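Sunday, late

Two cups of coffee and a cold radiator. I meant to take the day off and instead spent it with the logs from the week, so the entry is long.

The question Gülizar put to me on the train back from Korkow was whether any of these machines can do a household chore yet. She wanted a yes or a no. I gave her a long answer and she went back to her book. I have been trying since to write the short one, and the difficulty is the word "chore". Tidying a desk is a chore. Lifting one bottle off the desk is a motion inside it. Most of what gets reported as the first is a good example of the second, and I include my own reports in that.

Start with the shop floor, where the answer is easier. At Hudec they have had an arm loading the parts washer since last January. It takes a tray from a rack, puts it on the belt, and goes back for the next. The trays are all the same, the rack is bolted down, and the arm has a gripper made for the lip of the tray and for nothing else. It runs a shift with one or two stops, and the stops are usually a bent tray. Juwita Wijaya, who runs the cell, no longer thinks of it as a robot. She calls it the loader. I would count that as a chore done, with the note that the chore was redesigned first. Someone chose the tray, someone fixed the rack, and the floor has yellow lines on it.

What she would like next is for something to empty the mixed returns bin. Brackets, hose ends, the odd glove, a drink can. A person on the late shift does it in the time it takes the kettle to boil. She asked for a quotation from Grandton and got one for a sorting station with its own conveyor and a guard fence, bigger than the area the bin stands in. She has kept the bin and the person.

Homes are the returns bin. I don't think that needs more argument, but I keep meeting people who have seen the loader and expect the kitchen to follow in a year.

Notes on the week's work, for my own use.

The task was drinks. Take a bottle from the desk, carry it to the fridge, put it inside, shut the door. Four verbs. We broke it up and ran the stages separately before chaining them, and I'm glad we did, as the chained result alone would have told us very little.

Stage one, reach and grasp. 200 attempts over the week. The bottle was placed by hand inside a marked area of the desktop, with the marks wiped off before the run so that the vision could not learn them. Success means the hand closes, the bottle lifts clear, and it is still held at the end of a slow count. Failures were mostly of two sorts. In the first, the thumb touches early and pushes the bottle round, so the fingers close on the shoulder of it and it slides down. In the second, the estimate of depth is out by a small amount and the hand shuts on air just in front. Clear plastic with a dark liquid in it is a reasonable target. An empty clear bottle is a bad one. We put those aside for later, and I have written "later" in this diary about empty bottles on more occasions than I want to look up.

Placement near the front of the desk gave better results than placement at the back. The arm is less extended and the wrist has more freedom. I would not generalise from it. A person who leaves a drink on a desk leaves it where they were sitting.

Stage two, carry. Less trouble than I feared. With the bottle full the hand holds well, and the liquid moving about does not upset the balance controller in any way I can find in the traces. Walking with the cables attached is still the ugly part. Somebody has to walk behind and mind them, and if I am counting labour saved, that somebody goes in the wrong column. I raised it on Tuesday's call and was told that the battery pack is coming. Fine. The comparison I care about is with the battery pack fitted and one person in the room doing nothing, and until we have run it I would rather leave the labour figure blank.

Stage three, the fridge door. Recessed handle, so the fingers must go into a groove and pull sideways against the seal. The seal is the whole problem. Force builds, nothing moves, then it lets go at once and the arm is still pulling. We tuned the compliance for most of an afternoon and got a door that opens without a jerk when the seal is clean. Gülizar pointed out that her own fridge seal has not been clean since she bought the fridge. I smeared a little jam on ours before the last batch. The results were worse and I have kept them in.

Stage four, place and shut. Only attempted when the previous three had worked, so the sample is small. The shelf is low, the torso has to bend, and the free arm has to stay out of the way of the door. Shutting is easy. You can shut a fridge door with almost anything.

Chained, start to finish, no help: 20 runs. I will put the proper table in the report and not here, but fewer than half were clean, and the clean ones were slow enough that I timed myself doing the same job for comparison and then wished I had not. There was a kind of run I did not have a box for, in which the bottle ended up in the fridge lying down. The scoring sheet said success. Juwita's view, when I rang her, was that a bottle on its side with the cap tight is in the fridge, and that I was fussing. My view is that if the rule is "standing", it should be on the sheet before the run, so I have let the score stand and added a line for next time.

On training data. The grasping model had 3900 demonstrations behind it, all gathered by people driving the arms. Of these, 140 involved bottles. The rest were cups, boxes, cloths and a great deal of moving blocks from one tray to another. The bottle share looks thin, and I went in expecting the model to be poor on anything tall and narrow. It was better than that. The cup data seems to carry over for the approach, and the bottle data is doing the work on where to put the thumb. I could test this by holding out the cups and training again. It would cost a few days of machine time and I think it is worth it, though I will have to ask.
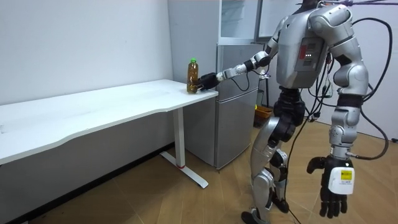 The other thing I want to test is clutter. All of the runs so far had the one item on the desktop, and I have no honest claim to make about a desk with a lamp, a mug and a week's post on it. My plan is to add things one at a time and see where the grasp rate breaks. I expect it to go at the second object, when the elbow has to be kept clear as well as the hand. Brolitz published a note on cluttered shelves last year and their rate fell off much earlier than they had hoped, and they were using suction on boxes, with no fingers to plan for.

I also want different caps and different shapes. The model may be leaning on the colour of the cap to find the top of the bottle. It would be a sensible thing for it to do and a useless thing to rely on. Cheap check: swap the caps, same bottles, same positions. I can do it tomorrow before anyone needs the room.

So, the short answer for Gülizar. For one item, known in kind, in reach, on a clear surface, with a fridge it has met before: sometimes, slowly, with a person close by. For "put the drinks away", said to a machine in a kitchen it has never seen: no. For trays at Hudec: yes, and it has been yes for a while, because they changed the job to suit. I suspect the first useful home machines will get there in the same way, by a shelf with a lip on it, or a fridge handle that sticks out, or a bin with a fixed place. People already move furniture for a vacuum cleaner. Whether they would buy a different fridge for a robot I can't say. I wouldn't.

To do:
Swap caps, full bottles only.
Write "standing" into the placement rule.
Ask for machine time for the run without cups.
Clean the jam off the seal.
Ring Juwita about borrowing a small load from the returns bin, no glass.
Reply to Grandton, who want to know if we are still interested in the fence.

Radiator has come on, at ten to midnight. Bed.

Recent entries

Bent trays and what the loader does about them
Two days in Korkow
Compliance settings, third attempt
Why I stopped timing the good runs only
Folding a tea towel, badly
Notes on seals, hinges and drawers
Older entries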